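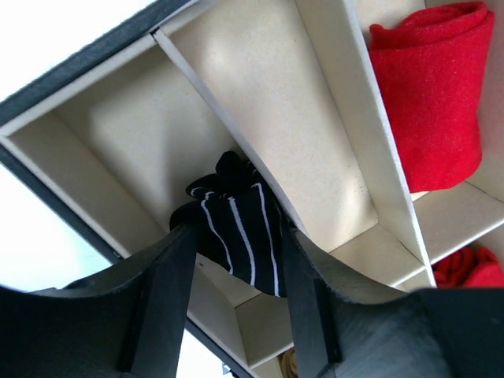 Sport > American football > Threads > Forkoscombe kicking notes

Thread on the Forkoscombe kicking game, as promised after the Eston match. Punts and kick-offs only. Field goals need a thread of their own and I haven't finished the spreadsheet.

Source is my own charting from the touchline plus the club's end-zone film. All distances are in yards from the line of scrimmage. Net means gross minus the return, minus 20 for a touchback.

Season so far: 2440 yards gross on punts, of which 859 came before the bye. The split matters, as the formation changed over the bye and the two halves shouldn't be averaged together.

Before the bye they used a tight punt with two wings and one personal protector. Safe against the rush, slow to cover. The ends were the only players released at the snap and most returners had time to pick a lane.

Hooman Rahimi took over special teams and went to a spread look with a three-man shield. Linemen take a kick slide, punch and go. Everyone is wider, so the first two men down are outside the returner instead of level with him.

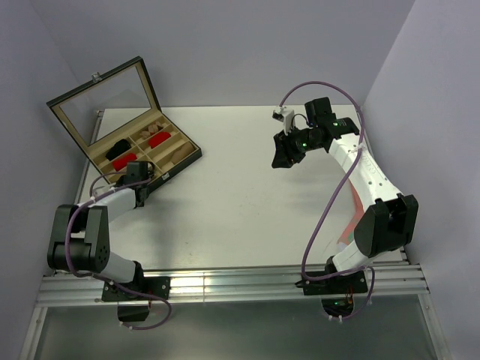

The cost is the snap. A shield punt wants the punter at 14 or 15 yards and the ball on his kicking hip. Against Eston the long snaps drifted left on 2 occasions and he had to step across his body. One of those was the shank that set up their second touchdown.

Operation time (snap to foot) is the number to watch. Anything over 2.2 seconds and a decent edge rusher gets a hand near it, shield or no shield.

Kick-offs. Divina Marquez is still hitting them to the left numbers with plenty of hang. Coverage is 5 and 5 with her as the safety. Tirkent returned 9 of these in the June fixture last year and were past their own 30 only once.

One thing I would change: the L1 and L2 swap after the ball is kicked. It confuses the count for the front line, but it also leaves the numbers-to-sideline gap open for a full second. Evangelista ran straight at it.

Corrections to the above: the touchback figure should read 20 for punts only. Kick-off touchbacks come out to the 25 under the rules this league plays. Thanks to the two people who messaged.

Snapper targets and the full punt log will go up after the Tirkent game. If anyone has film of the second half at Evangelista from the far side, please send it over, my copy stops at the third quarter.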